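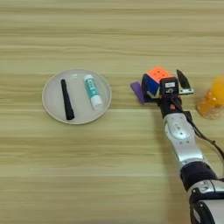
What is the best way to keep small things together on a work table?
Put them on a plate. A plain dinner plate or side plate with a low rim stops anything round from rolling off the table, and it can be picked up with everything still on it when you need the space.

The Plate Table
Orholm Study and Craft Room, second floor

We started using plates in March, after the pencil cups were given up. The cups were fine for pencils. They were not good for glue sticks, which sank to the bottom, or for markers, which went in cap down and came out without the cap. Rania Metwally brought in a stack of pale plates from home and set one at each seat. There are 12 of them in the cupboard under the window now, and they go out in the morning before the room opens.

The rule is that a plate holds what you are using and nothing else. For most paper projects that means something to write with and something to stick with. Scissors stay in the drawer until they are needed. Snacks do not go on the plates, and the plates do not go back to the kitchen downstairs, where they would get mixed in with the ones people eat from.
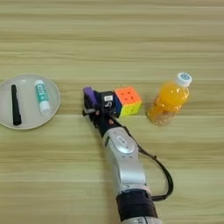

Marker and glue stick on the plate, with a puzzle cube and a bottle of orange drink on the table.

Drinks are allowed in the room as long as the bottle has a lid. Please keep them on the far side of the table from any paper. Ghizlane Tawfik lost most of a paper map to a knocked cup last winter, and open cups have been kept out since then.

Puzzles and small games live on the shelf by the door. Anyone can take one to a table while they wait for glue to set. Put it back on the shelf when you leave, even if it isn't solved.

Glue sticks are checked at the end of the day. Turn the stick all the way down before you put the cap on, or the top gets crushed and dries out. Markers are tested on scrap paper. If one is dry, leave it in the box marked 2 on the bottom shelf, and Jahangir Samarakoon will replace it from the supply cabinet.
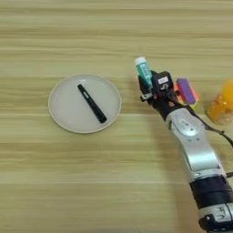

The pens belong to the sign-in book first. If the one at the book is missing, look on the tables before you open a new pack. We went through a lot of new pens in the spring, and most of the old ones were found later in coat pockets or under the radiator.

Tables are wiped with a damp cloth at closing. Lift the plate, wipe under it, and dry it with a towel before you stack it. Dried glue comes off a plate with warm water and a thumbnail. On the tabletop, use the plastic scraper and go along the grain. Cloths and the scraper are on the hook inside the cupboard door.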